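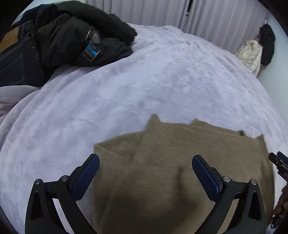 Moving a small booking system off a server I didn't want to look after any more

I put this off for most of last year and finally did it in February. It took longer than I had planned and I made one mistake I would like to avoid making again, so I am writing it down while I still remember the order of things.

The system is called Dridari. It takes bookings for a community pottery studio: classes, kiln space, and shelf rental by the month. I wrote it in PHP for Grażyna Szulc, who ran the studio then, and it has been running on the same rented virtual server ever since. Anisa Khoo runs the studio now. She inherited Dridari along with the kilns, and by extension she inherited me.

There was nothing wrong with the program that a user would notice. The trouble was underneath it. The operating system had stopped getting security updates, the PHP version had gone the same way, and I couldn't upgrade one without the other. The certificate renewal script had broken twice, and both times I patched it by hand late in the evening and told myself I would fix it properly on the weekend. The backups went to a second disk on the same machine. I knew that was a bad arrangement when I set it up.

What I considered

The first option was to upgrade in place. I tried this on a copy of the server and got as far as the database, which refused to start after the second release jump. I could probably have worked through it, but I would have ended up with the same kind of server, with me still as the only person who knew the password.

The second option was to throw Dridari out and move the studio to one of the commercial booking services. I thought this was the sensible answer and I told Anisa so. She tried two of them over a few weeks. Both were good at classes. Neither could handle kiln space, where a booking is for part of a shelf in a firing that may be moved by a day if it doesn't fill. She would have had to keep a paper sheet for the kilns again, and she didn't want to.

The third option was to put it on a managed host, where somebody else looks after the operating system, the certificates and the database, and I only supply the program. That is what we did. The host is a small outfit called Batamton. Yoga Sitompul, who I used to work with, has a few sites there and said they answer their email. I wrote to them with two questions before signing up and they did answer, the same afternoon, in complete sentences.

Getting the code ready

Dridari had never been in version control. I had a folder on my laptop and a folder on the server and a general belief that they matched. They did not. The server had fixes I'd made directly on it and never copied back, including one to the way cancellations were refunded. So the first job was to take the server's copy as the real one, put that in a repository, and then go through the laptop copy looking for anything worth keeping. There was one half-finished report in there. I left it out.

The next job was the PHP version. I had expected this to be the hard part and it was mostly dull. I ran a checking tool over the code, which gave me a list of 346 warnings, and I worked down the list. Most were the same handful of habits repeated everywhere: reading array keys that might not exist, passing null to string functions, that sort of thing. I did a batch each morning before work with a coffee. A few of them were real bugs. One meant that a booking with no phone number was saved with the phone number of whoever had booked before it, which explained a complaint Grażyna had passed on to me years ago and which I had told her was impossible. I have since written to her and apologised.

I also took the settings out of the code. The database password, the mail password and the studio's email address were all written straight into a file called config.php, along with a comment from me saying to move them later. They are environment variables now, set in the host's control panel.

Tests, such as they are

There were no tests. I didn't try to write a full set, as I would have given up. I wrote tests for the parts where a mistake costs someone money, meaning prices, refunds and the shelf rental that rolls over at the end of each month. For everything else I wrote a plain list of things to click through, and I asked Sugeng Tambunan to follow it on the new site, as he teaches the beginners' class and uses Dridari more than anyone. He found that the calendar started the week on the wrong day, which I had missed completely, and that the print view of the class list left off the last column. He also asked whether the colours could be changed while I was in there. I said not this time.

The data

The whole database came to 3652 bookings, which is tiny. The export and import took less time than it took me to find the right command. If size had been the only issue I could have finished in an evening.

The issue was text encoding. The old database was set up with one character set and the program had been writing another into it all along. Because the same program read it back the same wrong way, everything looked fine on screen. As soon as I loaded the data somewhere that was set up correctly, every accented letter came out as two or three wrong ones. Iveta Kováčik has been renting a shelf since the beginning, so her record was the one I used to check whether I had fixed it. I must have looked at her surname in every possible state of damage.

The fix is well known. You export the data while telling the database not to convert anything, change the character set named at the top of the export file, and import that. I did it the first time by following an old answer on a forum, and it worked for the members table and broke the notes table, because part of the notes had been entered through a different form that did do it correctly. So I had a table with both kinds in it. I ended up writing a short script that tested each row and only converted the ones that needed it, and printed out any it wasn't sure about. It wasn't sure about 4 of them and I fixed those by typing.

Switching over

I lowered the lifetime on the domain records a couple of days ahead, so that the change would be picked up quickly. Anisa picked a night with no firing booked for the next morning. At nine in the evening I put up a page on the old server saying bookings were closed until the morning, took a final export, ran my conversion script, loaded it into the new database and went down the list Sugeng had used. Then I changed the domain records. By ten thirty I could see the new site from my phone and from my laptop, and I went to bed pleased with myself.

The mistake was the scheduled jobs. Dridari has two of them, one that sends reminder emails at six each morning and one that does the monthly rental rollover. On the new host these are set up in the control panel and I had set them up weeks earlier for testing. On the old server they were in the crontab, and I didn't turn them off. The page I had put up stopped people from making bookings, but it did nothing to stop the scheduled jobs, which don't go through the website at all. At six the next morning both servers sent out reminders, and everyone in that day's class got the same email twice.

As mistakes go it was a cheap one. If I had left it until the end of the month, both servers would have run the rollover and the members would have been emailed two invoices each, with different numbers on them. I logged in and emptied the crontab before breakfast. Anisa had three replies from people asking if they were booked in twice, and she answered them all before I had finished writing my explanation to her.

My list for next time now has a line near the top that says to look for anything that runs without a person asking for it. I would put it before the data and before the domain.

How it is now

The new hosting costs a little more each month than the old server did. Anisa was fine with that once I explained that it included the backups, which are now kept in a different city from the site. I tried restoring one into an empty database to be sure it was real, and it took a few minutes and had everything in it.

Pages load slightly faster. I don't think anyone but me has noticed. The certificate has renewed itself once already without my doing anything.

Anisa has her own login to the control panel, and so does Yoga, who has agreed to be the other person who knows how it works. I wrote him two pages on how to deploy it and he followed them without having to call me, apart from one step where I had left out the name of the branch. I've added that.

I kept the old server running for a month with the web server and the jobs switched off, in case something had been left behind. One thing had: a folder of glaze photos that Grażyna had uploaded by hand and which no page had linked to for years. I copied it across and sent her a zip of it too. Then I cancelled the server.

Still to do: the half-finished report, which Anisa has now asked about, and the colours.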